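The Play Kitchen at the Grurnier Open Day

Grurnier opens its doors on one Wednesday in February, and if you have never spent a Wednesday in February in a converted thread mill, I can report that the parking is excellent. I went for the housewares. I stayed for the toy food, which had a table to itself on the second floor and a better class of visitor.

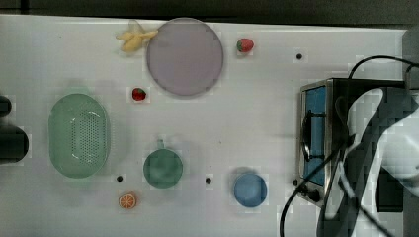
2 min read

The table is white, and everything on it looks as if it had been picked by someone who owns one good sweater. Most of the set is mint green or a lavender gray, the sort of color that paint companies name after weather. Then comes the fruit, which has no such restraint. The banana is already peeled and splayed out by the big plate, ready for a diner with no patience. The orange comes as a slice, with its segments marked. There's a small stainless-steel toaster oven too, and I regret to say I have rented apartments with less.

Our tour began at 10 in the showroom, where a handout informed us that the Silta line runs to 1,113 separate pieces. I'd have guessed fewer, but I have never stepped on all of them in the dark. Clasik, the older line, lives across the hall behind glass and gets better lighting. The handout gave it one paragraph.

My favorite item was the colander. It's big, it has rows of little holes, and it's a good deal more handsome than the one I drain my pasta in, which lost a foot some years ago and now leans. I asked at the desk whether they made it for adults. They do not. They were nice about it, in the way people are nice when they've been asked before lunch by several other grown men.

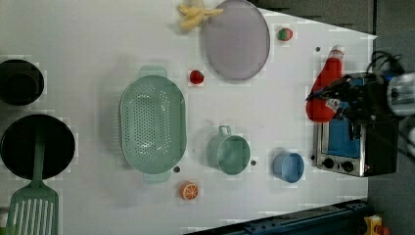 Mint-green colander and mug, with the black pot and frying pan at left.

The pans are black and look far more serious than anything else out there, and a slotted spatula in the house green lies across the frying pan. I could have used it for my eggs that morning.

Coffee was downstairs at the Thibodeau counter, where you can also buy a poster of the mill for reasons that escaped me. I bought one. The tour takes 90 minutes if you read the signs and a good deal less if you are with a child. Wear a coat on the stairs, and use the back lot, where the gate stays open until four.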